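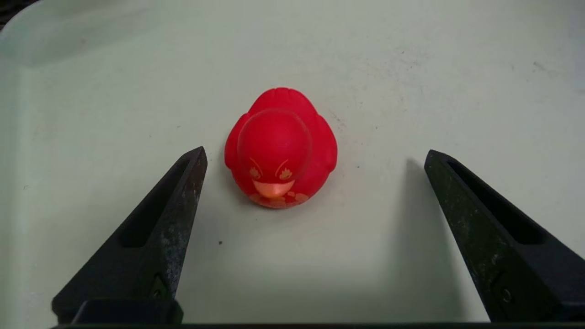 The red duck between the gripper fingers on the practice cell at Rumine, as the wrist camera sees it.

Rumine's duck cell is back in service, and I got to hang around for most of the Tuesday it came apart

If you've been to the Rumine open shop in the last year or so you know the duck cell. It's the arm by the back windows that picks toys out of a pale tray and puts them in a bin, and it's the first machine most people in the evening class ever get to run. It has been off since the end of August, and I've had more questions about it than about the parking lot, so I went over to watch Reshma Moodley put it right.

Reshma looks after all the cells at Rumine. She had the arm parked low over the tray when I walked in, with the red rubber duck sitting there giving us its big villain grin. (It has angry orange eyes and what I think are little flames inside them. The class loves it. I find it a bit much before coffee.)

The trouble started small. The arm would close on a toy, lift, and every so often the toy would slide down and drop back in the tray. Then it got worse with the round ones. Reshma keeps a log, a real paper one with a pen on a string, and she showed me the last full run before she shut the thing down: 164 picks, 13 drops. She'll put up with one or two in a run that long. Thirteen meant the cell came off the class schedule that same night.

Her first guess was the fingers, and you can see why. They're black, long and slotted, and they've got gray scuffs and worn spots all over. But she told me scuffs on the outside don't bother her much. What she cares about is the inside face, up near the tip, and whether both tips meet at the same height. "People see a scratched finger and want a new one," she said. "I want to know if it closes straight."

It did not close straight. She brought the fingers together on a strip of paper and pulled, and the paper came out of one side with hardly a tug. Then she had me do it, and I could feel it too, which pleased me more than it should have!

So off they came. I had pictured something dramatic, but it's a hex key and a folded towel to catch the screws. Petrică Roman, who teaches the Tuesday group, had turned up by then and held the flashlight. One of the screws on the left side had backed out far enough to let the finger rock when it was loaded. Reshma cleaned the threads, cleaned the seats where the fingers bolt on, put a drop of threadlocker on each screw and ran them in a little at a time, going back and forth between the two sides. She marked the heads with a paint pen so that next time she can tell at a glance if one has moved. I asked why it hadn't been done that way in the first place and got a look, and then Petrică said, very quietly, that he'd been the one who put them on.

We all had a good laugh. Petrică bought the sandwiches.

After lunch came the part that takes forever. Once the fingers have been off, the arm's idea of where its grip is can be out by a hair, and a hair matters when you're reaching for a duck's wings. Reshma redid the zero on the gripper, open and closed, then set the arm over the tray and checked the view from the wrist camera on her laptop. What she wants there is simple enough: the toy up in the gap between the fingers, both tips showing at pretty much the same height, and clean tray all around it. She nudged, looked, nudged again. The camera mount got a quarter turn on one screw. Then she wrote the new numbers on the inside of the cabinet door under the old ones, which go back to when the cell was first put in.

The duck is her test piece for this, by the way. It's shiny and round on top, it bulges on both sides, and it likes to spin away if the grip is even slightly off center. She says if the arm can hold the duck it can hold anything in the toy box.

She also wiped down the tray, or at least the part of it she could get at with the arm in the way. It picks up smudges and little black specks, and with the lighting they've got in that corner the camera software has been known to go after a speck now and then. Roxana Sima has been asking for a new tray since spring. The one they've got came from Jultetti with the original kit, and a replacement is on order, though I didn't get a delivery date out of anyone.

The test run started a little after three. It was set for 65 picks, duck only, and I will admit I stayed for every one of them. There were no drops. Pick 40-something made us all lean in when the duck swung around a bit on the way up, but it held and went in the bin. Reshma wrote it in the log and drew a box around it.

She wants to do two more runs with mixed toys before she hands the cell back, and after that there's going to be a new line on the weekly sheet. Every 7 days somebody checks the paint marks on the finger screws and does the paper strip pull, and signs for it. Nelu Bratu has already been volunteered for the first month (he wasn't in the room). Spare fingers have been ordered from Cistex as well, since the set on there now won't last forever, and Reshma would like to swap them on a quiet day of her own choosing.

The evening class gets the cell back next week, same time slots as before. If you lost a booking in September, send a note to Chrysoula Chatzigeorgiou at the front desk and she'll move you up the list. She asked me to say that people who call get an answer faster than people who email - and that the duck stays in the building, please. The blue one is still missing.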